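**Anyone finished the Clarkier marketing certificate? Worth the money?**

**marloo_77** wrote on March 20, 2019:

I'm looking at the Clarkier certificate in brand management, the 14 week one. It's $2,472 if you pay up front, more if you split it. I work in the office of a small clothing wholesaler and I've slid into doing our product listings and emails without any training. Boss says he'll pay half if I can show him it's any good.

The brochure is all success stories. One grad "tripled her brand's reach", another one "now leads a regional team". I can't find a single one that says what job the person had before they enrolled. Has anyone here done it and come out with something they could use on a Monday-to-Friday basis?

---

**tinroof** wrote:

Did it two intakes ago. It's fine. That's the most I can say for it. The pricing unit was good and I still use the spreadsheet from it. The "digital storytelling" unit was somebody reading slides.

The success stories bug me too. The woman who leads a regional team was already in the company, and her father-in-law hired her, which she told our whole group over drinks.

---

**pennywhistler** wrote:

I'll stick up for it a bit. I did the September intake and got a job at Ateo two months after finishing. Would I have got it anyway? Maybe. But I had a portfolio to show, and I didn't before. The assignments make you write real copy for real stock and someone marks it properly.

---

**gribble** wrote:

"Someone marks it properly" is doing a lot of work there. Who marks it? When I asked at the info night they said "industry practitioners" and moved along to the next question. I've sat through enough of those nights to know what that means. It means last year's students.

Also one hire at Ateo isn't evidence. How many were in your intake and how many of them are working in marketing now? They must know. They never publish it.

---

**pennywhistler** wrote:

I never said it was evidence, I said it's what happened to me. My marker had run listings for a department store and her notes were longer than my assignment. Yours might be different.

---

**marloo_77** wrote:

Thanks, that's useful, both of you. What do the assignments look like? The sample on their site is a listing exercise: pick one plain garment, write a title, 60 words of body copy and three search terms. I had a go at it last night with a pair of pants to see whether I'd learn anything.
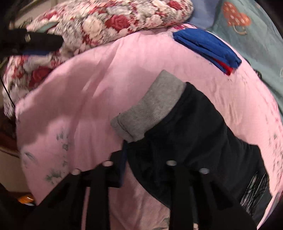

*Black pants with the grey ribbed waistband*

My first go was "Black pants, ribbed grey waistband, gathered below the band." My second go had "effortless" in it and I hated myself. The sample answer they supply has "effortless" in it twice.

---

**tinroof** wrote:

Your first one is better. I'd put heather grey instead of grey, people do search for it. And if I remember right the marking guide takes points off for not having an "emotional hook", so you'd have lost marks for the better line. Make of that what you will.

---

**harbour_ledger** wrote:

Hiring side here. I've gone through applications for three junior marketing roles and the Clarkier certificate hasn't moved anybody up my pile. It hasn't moved anybody down either. What I look at is whether they can write a clear sentence, and whether they can tell me what a campaign cost and what it brought in. Most can't do the second one, certificate or no certificate.

If your boss is paying half, ask him what he'd do with the other half. $1,236 buys you a fair bit of ad testing on your own stock, and you'd know the result by winter.

---

**gribble** wrote:

This. Spend it on ads and keep a record.

---

**pennywhistler** wrote:

Spending money on ads when you don't know what you're testing is how my last workplace burned through its budget. Some people need the structure. I did.

---

**quollpatch** wrote:

Has anyone compared it with the Panasiuk short course? It's evenings only and a lot cheaper. I was quoted under 1,000 for the lot, but that was without the assessed part, and I couldn't get a straight answer on what the assessed part adds.

---

**tinroof** wrote:

A workmate did Panasiuk. Good on email, nothing on pricing. You get a PDF at the end. She says nobody has ever asked to see it, but then I've never been asked for my Clarkier one.

---

**marloo_77** wrote:

Okay, I rang Clarkier at lunch and asked three things.

1. Who marks the work? "A panel of practitioners." I asked for one name and got told it varies.
2. What share of graduates are in a marketing job a year later? They "don't track it in that form".
3. Can I sit in on one class first? Yes, for the price of the application fee, which they don't refund.

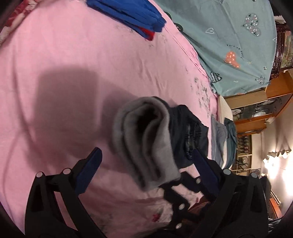

I did ask about the software too, because the brochure says you get a year of Tastener with enrolment. It's the student tier and it stops working when the course ends, so the "year" is really 14 weeks unless you start early. The fellow on the phone was polite enough about it. He then offered me an early bird rate which happened to be the same $2,472, so I don't know what bird that is.

---

**gribble** wrote:

"Don't track it in that form" means they track it and it's bad.

---

**pennywhistler** wrote:

Or it means they're a small outfit and don't chase people up. I never got a survey from them. You can't count that against the teaching.

---

**harbour_ledger** wrote:

You can count it against the brochure, though. They found the time to chase up the ones with nice stories.

marloo, pay attention to the Tastener thing. If they're loose with the word "year" I'd want the refund terms in writing before handing over a cent.

---

**marloo_77** wrote:

Asked for the refund terms by email. Nothing yet. I'm leaning towards Panasiuk for the email side and putting the boss's half into ads, if he'll wear that. Will post when I've talked to him.

---

**quollpatch** wrote:

Please do, and if you find out what the assessed part at Panasiuk is, put it up here. I've emailed them again.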